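Suchbegriff eingeben … Suchen

Kategorie: Studium & Lehre > Projektberichte > Stadtökologie

Regenwasserversickerung im Quartier Bromau — Abschlussbericht der Projektgruppe

Vorgelegt von Deepak Pant und Geeta Sengar, 23.3.26

3 Kommentare | 12 Mal geteilt

1. Anlass und Fragestellung

Im Quartier Bromau wird das Niederschlagswasser der Nebenstraßen bislang vollständig in den Mischkanal eingeleitet. Die Projektgruppe untersuchte, ob sich die Grünstreifen entlang der Lutberger Straße für flache Versickerungsmulden eignen. Grundlage war eine Bestandsaufnahme aus dem Dezember, ergänzt durch Bodenproben an 12 Standorten.

2. Vorgehen

Die Versickerungsrate wurde mit dem Doppelring-Infiltrometer bestimmt. Die angeschlossene Fläche beträgt rund 700 Quadratmeter, davon sind 265 Quadratmeter Gehweg. Für die Bemessung wurde ein fünfjährliches Regenereignis angesetzt. Leitungspläne lagen nur für den nördlichen Abschnitt vor — der südliche Abschnitt wurde daher nicht in die Bemessung einbezogen.

3. Ergebnisse

Die Böden im nördlichen Abschnitt sind überwiegend sandig und ausreichend durchlässig. Am Übergang zum Lutberg wurde eine Lehmschicht angetroffen, die eine Versickerung ohne Bodenaustausch nicht zulässt. Der Baumbestand schränkt die nutzbare Breite der Mulden an mehreren Stellen ein.

4. Empfehlung

Empfohlen wird eine Mulde mit bewachsener Oberbodenschicht und Notüberlauf in den bestehenden Kanal. Der Unterhaltungsaufwand ist vor einer Umsetzung mit dem zuständigen Bauhof abzustimmen.

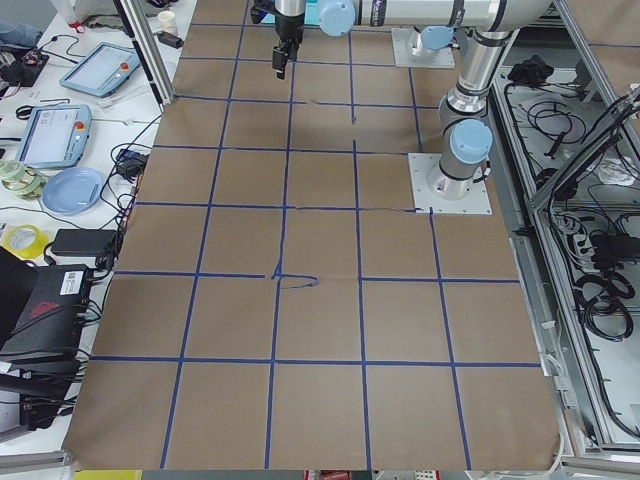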